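13/08/2020
By Rhiannon Jenkins

I was supposed to talk to Mererid Sayce for half an hour. I had my questions on an index card and a cup of tea going, and by the time I looked at the clock again the tea was cold and we'd only gotten as far as her second winter.

Mererid makes curtains. She also makes blinds, bed skirts, the occasional cushion if you catch her in a good mood, and once (she brought this up, I didn't ask) a full set of drapes for a horse trailer. She works out of the old feed store in Penry, up the stairs at the back, and if you've had anything hung in a window within an hour's drive of there, chances are good she's had her hands on it.

"I never meant to do curtains," she told me. "I wanted to make coats. I thought curtains were what you did when you couldn't do sleeves."

So what happened? Her first landlady, mostly. Mererid was renting a room in Tustitz at the time, a place with tall, leaky windows and one radiator, and the landlady offered her a month off the rent if she'd make something to keep the draft out. She made interlined drapes from wool blankets, by hand, on the floor. It took her all of January.

"They were so heavy the pole came down," she said, laughing. "Twice! The second time it took a piece of the wall with it. But the room was warm. I remember sitting there thinking, well, I did that."

The landlady told her sister, the sister had a guesthouse, and that was that. Mererid has been at it ever since, and she's trained a fair few people along the way. Annelies Steiner started with her straight out of school and now runs her own shop, and the two of them still call each other to complain about zippers.

I asked what people get wrong when they order curtains, and I wish you could have heard the sigh.

"Width," she said. "Always, always width. They measure the window and they buy that much cloth. Then they pull them shut and it looks like a bedsheet nailed up. You want double. If it's a thin cloth you want more than double."

I went a little quiet here, because that is exactly what I have in my kitchen. She guessed. She was nice about it.

Length comes second. She likes a curtain to just kiss the floor, and she has no patience at all for the pooled-on-the-ground look. "You've got a dog? Then you've got a dog bed," is how she put it. (I do have a dog.) She hangs everything with the hem only pinned, leaves it a few days to drop, and comes back to finish it in the room. Customers think she's forgotten them. One man in Numidow rang her up furious that there were still pins in his curtains, and then ordered another pair once she'd finished the first.

We got onto money, which she's more open about than I would be. The biggest single job she's ever quoted was $2990, for a dining room with a bay window and a client who wanted everything hand-sewn, right down to the linings. She got the job, and she says she undercharged.

"I had 8 lengths of silk across my front room and I couldn't let anyone in the house. My husband was eating his dinner on the stairs."

Her husband is Heikki Riihimäki, who I'd met on the way in, carrying a curtain pole through a door that was too small for it. He does the fitting. They have a rule that they don't talk on ladders. "Not one word," Mererid said. "We've been married a long time and that's how."

Velvet was what I really wanted to ask her about, if I'm truthful, because I've been dreaming about velvet for my living room since last fall and everyone tells me not to. She lit right up. Velvet has a nap, she explained, meaning the pile lies down one way like fur on a cat, and if one panel is cut upside down they'll look like two different colors when they're hung. It marks, too, or people think it does.
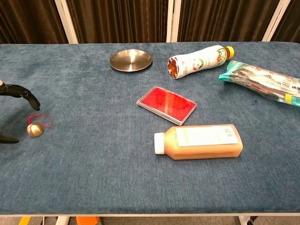

Most of the panicked calls she gets about velvet are over nothing, she says, and the words are always the same: it's stained, it's ruined, what do I do. Nine times out of ten the pile has been pushed over by somebody's elbow. Look at the blue-gray cloth on that table, with the patchy places and the darker smudges where the nap is pressed different ways, and you've got the very thing her customers call about. "Stroke it," she tells them. "Just stroke it the one way with your hand and ring me back." For anything stubborn she holds a steamer well off the cloth and brushes while it's still warm. She never, ever puts an iron on the face of it, and she made me repeat that back to her.

Pleats we could have done another hour on. She prefers a plain pencil pleat for most houses and thinks pinch pleats are for people who have somewhere to be. Eyelets she'll do if you beg. Edem Ofori, who has the upholstery place downstairs, came up about then to borrow her good shears and was told no, and he stayed to argue in favor of eyelets for a while. He lost.

I asked him, while I had him, what she's like to share a building with.

"Loud radio," he said. "Very good soup."

What's coming up? She's putting together a short class for beginners at the Dredilero hall as soon as they're able to have people in again. It'll run 4 evenings, and you bring your own fabric and go home with one lined curtain. Just the one. She says if you can make one you can make the other, and if you can't be bothered then you know something about yourself. She's asking people to start with cotton. No velvet in the beginners' class, she was very firm on that, and no stripes either.

Before I left she made me take a few sample books, and I've had them open on the couch all week. I'm leaning toward a dark green. I also measured my kitchen window again, properly this time, and doubled it, and I've ordered the cloth.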